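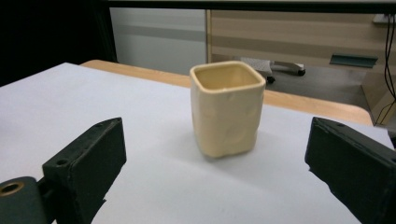

**Vonby Ceramics Club** | Members' newsletter | Tuesday, January 5, 2021

### Do we really need a square cup?

The square cup has its fans in this club. I am not one of them yet. A mouth is not square, and anyone who has tried to drink from a flat side knows where the tea ends up. Yaryna Kobzar tells me you drink from the corner. Fine, but then why not make it round and have corners everywhere?

I'll grant that the soft cream color is pleasant and the thick rim looks comfortable enough. The dents in the front are another matter. Half the club calls them character. I have thrown out pots for less – and I suspect a few of you have fished them back out of the scrap bucket.

Bohdana Karpenko wants square cups to be our project for the spring sale at Edholm. Her argument is that they pack tightly in a box. So do bricks. In November we sold 17 cups there, all of them round, and I'd like to hear from someone who was asked for anything else.

Still, the vote is open to all members. Put your name on the sheet by the glaze shelf, under "square" or "round," before the next open evening. If square wins I will make seven of them myself, and I'll expect every one of you to drink from one without a napkin.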